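Joinery firms fill their order books, but the fitters are hard to find

Small builders and joinery shops went into the autumn with more work on paper than they have had for several years. Getting it started is another matter. Of the 1,153 refurbishment jobs quoted for by members of the Kahsay buying group up to the end of August, 111 had a start date agreed. The rest are waiting on permissions, on loans, or on somebody to do the work.

Kahsay buys timber, boards and ironmongery for small firms that would pay full list price on their own. Its figures were sent to members on 13th September and cover homes, schools and small offices. New-build is left out, as few members do any.

Tolera Mersha runs Aritmont, a joinery shop with five people on the bench and two vans. He says enquiries picked up in the spring and have stayed up. His trouble is the gap between a customer saying yes and the job going ahead. A school contract he priced last year has been put back twice, and he had already bought the oak for it. 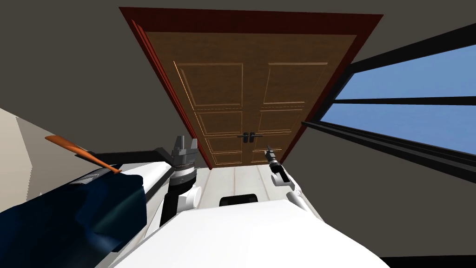 Timber bought early has to be stored and paid for. Aritmont rents a second unit for it, and the rent comes out of the margin on jobs that have not begun. Mersha now asks for a deposit that covers materials before he orders anything. Two customers went elsewhere when they heard this, and he says he would rather lose them than carry the stock again.

Prices have at least settled. Softwood is close to where it was a year ago and sheet materials have come down a little. Hinges, locks and other fittings are still dear, and delivery dates on anything out of the ordinary are not much better than a guess. Several firms have gone back to holding a shelf of standard items, as they did before everyone ordered to the day.

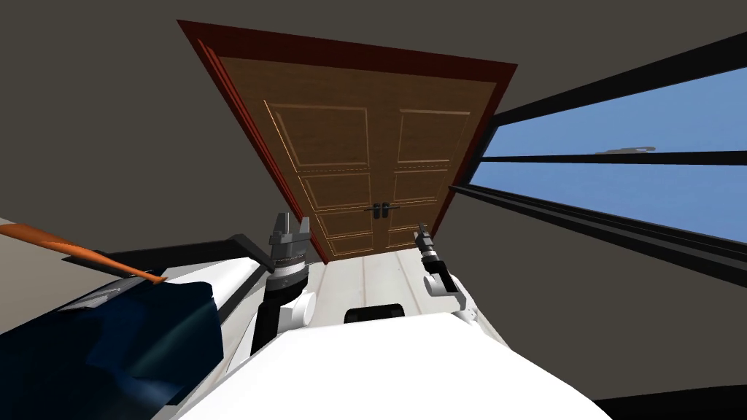

Labour is the part that has not eased. Kahsay's members say it takes some 3 months to fill a site fitter's post, and that people who can hang a door well without supervision are usually in work already. Bench joiners are easier to find, partly because the hours are regular and there is no travelling.

Postar, which fits out offices and clinics, has stopped advertising for experienced fitters and takes on trainees twice a year. They spend their first weeks in the shop, then go out in pairs with an older hand. The firm loses money on each of them for most of the first year. It has kept all but one of the last intake.
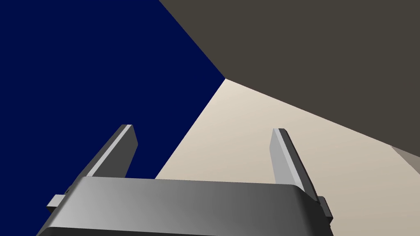
Public work pays slowly but it does pay, and several firms that used to avoid it are now bidding. The forms put people off. A tender for replacing internal doors in a health centre can run to more pages than the drawings and schedules put together, and the same questions about insurance and training come up in each section. Tremel, a two-partner firm, sets aside one morning a week for tenders and turns down anything that cannot be finished in that time.

Its partners expect the winter to be busy. They have work booked to the end of February and a list of smaller jobs they can bring forward if a larger one slips.

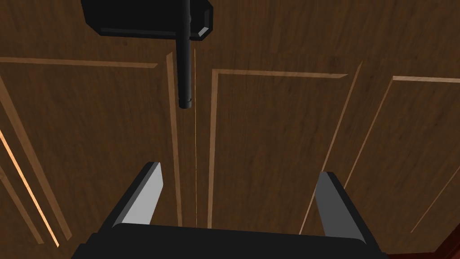

Bezawit Derese is less sure. She said a full list of quotes had fooled her before, that half of hers last year came to nothing, and that she would believe in the recovery when the deposits were in the bank. She has put off replacing her spindle moulder until the spring.

Kahsay will collect its next set of figures after the new year. Members have asked for cancelled jobs to be shown separately from delayed ones, which are lumped together at present.

14 shares
2 comments

Related articles
Deposits and stage payments: what small firms are asking for
Taking on a trainee in a two-van business
Fire door paperwork: who keeps what
Is a second unit worth the rent?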